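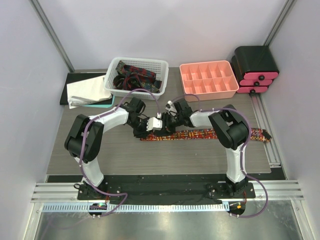
The two-arm cell at Ollar, with a patterned strap across the table and both grippers over it.

About us

Ollar sets up, looks after and repairs small two-arm robot cells. We started with one bench and one pair of arms, and we still keep a cell of our own running in the workshop. Most of what we know about these machines comes from using it every day.

The company was started by Ratree Chareonsuk, who had spent years maintaining packing lines, and Milovan Golob, who came from instrument repair. Ratree runs the service side. Milovan builds the cells and writes the set-up sheets that go out with them.

What the cell does

Our own cell handles soft goods, mainly straps. They are awkward things for a machine to pick up. They twist, they slide and they never lie the same way twice, so any play in a joint or wear on a finger pad shows up quickly in the work. We test every change to our set-up on straps before we offer it to a customer.

The arms share one black mounting plate on the near edge of the table. Straps waiting their turn go in the white basket at the back, and the pink tray next to it is for sorting small parts. We keep the layout fixed. If something has to move, it is written on the cell sheet with the reason.

How we set up a cell

The plate goes down first and is checked for level before either arm is fitted. We bolt on the left arm, then the right, and bring each one to its home position with the other switched off. Only then do we run the two together, at 30 per cent speed to begin with.

Cables come last and take longer than people expect. Ours are purple, held to the white links with thin clips, and we leave a wide loop wherever an arm needs to swing. A cable that is too tight will pull at the connector. One that is too slack will catch on the work. We move each joint through its full range by hand and watch the loops before we trim or re-clip anything.

A new cell is then run for 36 hours in our workshop before it is packed.

Looking after it

Every morning at 8.30 somebody wipes the finger pads, checks the clips and looks over the wiring at both controllers. After 100 hours of running we check the bolts at the base and elbow of each arm. At 4,000 hours the grippers come off and are stripped down, and the pads are replaced whether they look worn or not.

The faults we see most are small ones – a clip that has worked loose, a pad that has started to lift, an arm that has drifted slightly from home. Left alone, they turn into dropped work and then into a call-out. We would sooner show a customer's own staff how to find them, and the service contract includes a day's training at the cell.

Repairs

We repair on site where we can. If an arm has to come back to us, we take the one arm and leave the plate in place, so the position is not lost. Parts are kept at our Grasard store, and the workshop at Edatard does the gripper rebuilds.

Our longest-standing customer is Khamphan, a maker of bag straps and luggage fittings. We service their cells each May, during the factory's annual shutdown, and their operators send us notes on anything that has changed during the year. Several lines on our standard cell sheet began in those notes.

Visiting

Customers are welcome to see the cell at work before they order. Bring some of your own material if you can, and allow a full morning. Ask for Ratree about service contracts and repairs, or Milovan about new cells.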